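Open day at Dater, and the towel that stopped everything

I'd had the Dater open day in my diary for weeks and very nearly didn't go, because the forecast was grim and it's two trains from mine. So glad I did! They're high up in an office block, you get a sticker with your name on and a cup of very strong tea, and then you're let loose on the lab in small groups. Ours was 12 people, mostly engineers, plus me, who can just about wire a plug.

Our guide was Segundo Palomino, who looks after the folding project (they call it Grundum, and no, I never found out why). The idea is a pair of arms that can deal with laundry for care homes. He talked us through the job and then let us crowd up behind the yellow tape.

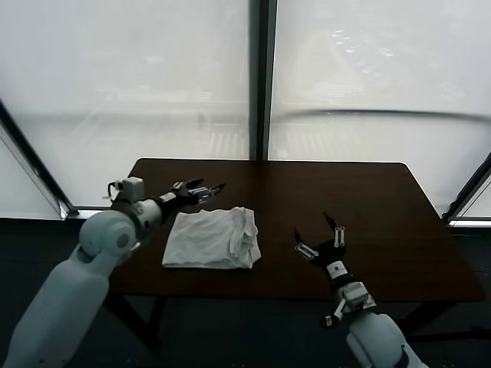

The Grundum arms at the table by the window, with a folded cloth between them.

Now, the fault. Segundo was very open about this and I liked him for it. Back in November they'd had a run where the right arm closed on a towel, the left arm closed on the same towel, and neither would let go. Both kept pulling. The software is supposed to notice the load going up and back off after 2 seconds, and it didn't, so the arms carried on until somebody hit the red button. No one was hurt, but a finger joint was bent and the towel was in a sorry state. The log had 102 lines of the same warning, all of them sent to a screen that had been switched off for the night.

What had gone wrong was a bit dull when he explained it, which he said is usual. An update to the gripper software (they buy that in from a firm called Firon) had changed the units for the force reading, and the limit in Dater's own code hadn't been changed to match. So the arms thought they were being ever so gentle. 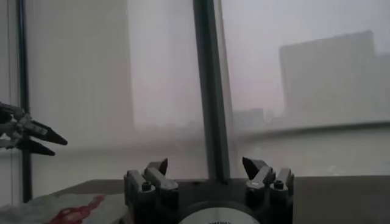
The part I hadn't expected was how long it took them to trust the thing again. They ran 80 folds at quarter speed with a person's hand on the stop button the whole time, then did the lot again with someone else watching. Nothing gets updated now without a pull test first – one cloth, both grippers, and it has to give up on its own. A woman in our group who works at Restrepo asked whether the stop button cuts the power or only pauses the program, and that set off a long chat I only half followed. It cuts the power to the motors, but the brakes hold the arms where they are, so if your sleeve is caught you still need someone to release them by hand. That made me step back from the tape a little, I'll admit!

We finished with questions and more of the tea. I asked if it could do fitted sheets and got a laugh and a firm no.

If you fancy going, it's free but you have to book, and the lift is slow so leave yourself time. Wear flat shoes, as there's nowhere to sit until the very end. I'm hoping to get to the Restrepo one next, if they'll have me.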